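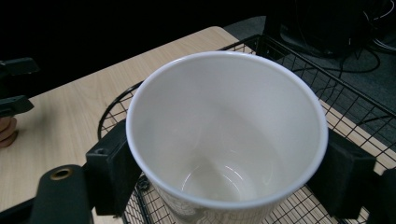
The great gripper contest at Trirmont has a result, and the result is that somebody will have to order more cups.

Trirmont, which has been building picking machines in Undedstead for longer than most of the town has known what they are, spent much of March comparing two hand-held grippers. One is the Flindex, a newcomer with a pair of broad black fingers. The other is the Mai, which the workshop has used for years and complained about for nearly as long. The winner will be used to record the movements that Trirmont's arms are later taught to copy.

The task was to put a cup into a wire basket and take it out again. Visitors expecting a car to be assembled have been politely shown the cup.

"People think you start with something hard," said Pilar Toledo, who ran the trials. "A paper cup is hard. Squeeze it too much and it folds up, squeeze it too little and you're on your hands and knees under the table."

Each gripper was put through 184 lifts by the same two operators, Tuấn Phí and Tuấn Hầu, known in the workshop as Phí and Hầu after one confusing morning when both of them stopped work at once. The Mai dropped or crushed the cup 31 times. The Flindex managed it seven times, and four of those came before the first tea break.

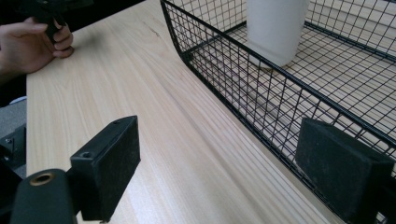
The basket caused more argument than the cup. Phí wanted a plain tray, on the grounds that wire mesh catches on everything and the point was to test the grippers. Toledo wanted the mesh for exactly that reason. A customer's bin, she said, will not be chosen for the convenience of the person reaching into it. The mesh stayed, and Phí has been heard to say that he always quite liked it.

Where the Flindex did less well was in tight corners. Its fingers are wide, and getting one between the cup and the side of the basket took a certain amount of wriggling. The Mai, being slimmer, went straight in, and then quite often came straight out again with nothing. Hầu, who has small hands and firm opinions, preferred the Mai for anything near the edge and says so in the report, in a paragraph longer than the summary.

There was also the matter of the table, which was new at the start of the trials.

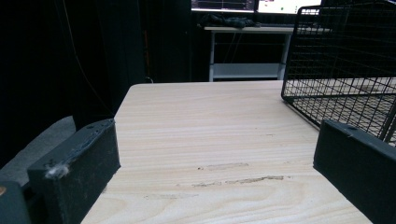 Scuff marks on the tabletop between the fingers of a gripper. Responsibility has yet to be accepted.

Ottó Kovács, who looks after the workshop and had asked for a mat to be put down, was invited to comment on the marks. He said he had asked for a mat to be put down.

Wear on the pads was the other worry. The Flindex fingers pick up dust and fluff, and a dusty pad on smooth paper begins to slide. The operators took to wiping them between runs, which helped, although the report notes that neither of them could remember whether they had done the same for the Mai. Toledo has marked this as something to repeat. Kovács has marked it as something to repeat on a mat.

Sessions were kept to 90 minutes. Beyond that, the scores for both grippers dropped together, which Toledo takes as a fair sign that she was by then measuring wrists. An attempt to carry on through lunch was given up when Phí put the cup down perfectly, several inches to the left of the basket. 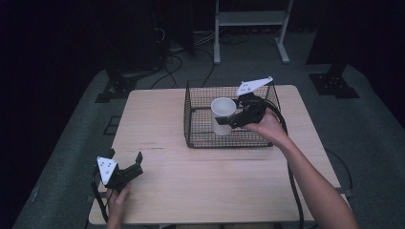
Using a gripper in each hand turned out to be the part that takes practice. The cables get under the elbows, and the idle hand has a way of joining in. New starters are told to park one hand near the corner of the table and think about something else. Đạt Vũ, who writes the software that lines up the views from the different cameras, would like them to keep it properly still. He can tell from his desk when they haven't, and he has taken to mentioning it.

Vũ is the one person with no favourite. Both grippers gave him pictures he could use, he said, and both had their cables plugged into the wrong sockets at least once.

Trirmont will now go over to the Flindex for its everyday recording and keep the Mai on a shelf for narrow jobs, where Hầu is expected to visit it. A second round of trials is planned with softer pads, a shallower basket and something other than a cup. Toledo is in favour of a sock. Phí has asked for time to consider his position.

The mat arrives next week.

Contact the newsdesk | © Undedstead news pages, all rights reserved | Back to top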